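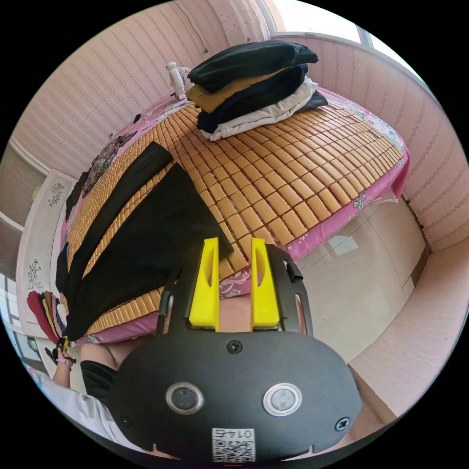
Gripper with yellow fingers, bedroom with pink walls

TRARKSIDE CONSTITUENCY ASSOCIATION
CANDIDATE SELECTION SUBCOMMITTEE

Minutes of the ordinary meeting held 10/04/2019, Dirville branch office, upper room

Present: Chair, Secretary, Agent, four branch delegates (Dirville, Bhat, Trarkside North, Trarkside South), Data Officer.
Apologies: Youth delegate. The delegate for Trarkside South left after item 5.
Quorum is five voting members. The Agent and the Data Officer attend without a vote.

1. Minutes of the previous meeting
Approved with one correction. In item 4, "district list" to read "ward list." No other matters arising that are not covered below.

2. Selection timetable
The Secretary tabled the revised timetable. Applications for the Trarkside seat close at 5 p.m. on the last working day of the month. Late papers will not be accepted, including papers postmarked before the deadline and received after it. The Bhat delegate asked whether email submission counts as receipt. The Agent advised that rule 11 refers to "delivery to the office" and has been read to include the office email address, provided the signed declaration follows on paper within three working days.
Resolved: timetable adopted. Secretary to circulate to branches with the wording on email submission added as a footnote.

3. Eligibility of members to vote in the selection
The Data Officer reported 638 members in good standing on the constituency roll. A member must have held continuous membership for 90 days before the selection meeting in order to vote. Renewals made within the grace period do not break continuity. Transfers from another constituency keep their original joining date, but the transfer form must be on file.
Bhat branch has 19 members whose transfer forms are missing. The Bhat delegate stated that the forms were handed in at the old office before the move. The Data Officer has checked the boxes labeled Bhat and not found them. Remaining boxes are unlabeled and are still to be opened.
Resolved: the 19 members to be marked provisional. Branch to obtain duplicate forms. Any member still provisional when the voting roll is frozen will be notified in writing and may appeal to the Chair.

4. Shortlisting procedure
Two drafts were before the meeting. Draft A scores each applicant on paper and invites the top four to interview. Draft B interviews all applicants who meet the formal requirements and shortlists afterward. The Agent noted that Draft B would need two additional evenings if applications match the last round.
The Dirville delegate proposed Draft A, amended so that any applicant supported by two branches is interviewed regardless of score. Seconded by Trarkside North. The Trarkside South delegate objected that branches have not yet met and that the amendment would favor branches meeting early.
Vote on the amendment: four in favor, two against. Carried.
Vote on Draft A as amended: five in favor, one against. Carried.
Trarkside South asked that its vote against be recorded.

5. Spending by applicants
The limit on internal campaign spending stays at 1,000 per applicant, to include printing, postage and room hire. Travel is excluded. The Secretary raised the question of paid online posts, which the present rule does not mention. Agreed that these are to be counted as printing. Returns are due seven days after the selection meeting, with receipts.

6. Printing and posters
Plakard has quoted for the notice of selection and the ballot papers. The quote covers one proof. A second proof is charged separately. The Agent asked that ballot papers be numbered on the stub only. The sample supplied has the number on both parts and cannot be used.
Action: Secretary to return the sample and request a corrected proof.

7. Venue
Dirville hall is not available on the preferred evening. Bhat school hall is available but has no step-free entrance at the side used after hours. Deferred to the next meeting. Agent to ask the school whether the front entrance can be opened.

8. Other business
The standing orders of the subcommittee are due for review in September. Branches to send proposed changes to the Secretary in writing, with the rule number quoted.

The meeting closed at 9:20 p.m. The date of the next meeting will be set by the Secretary after item 7 is settled.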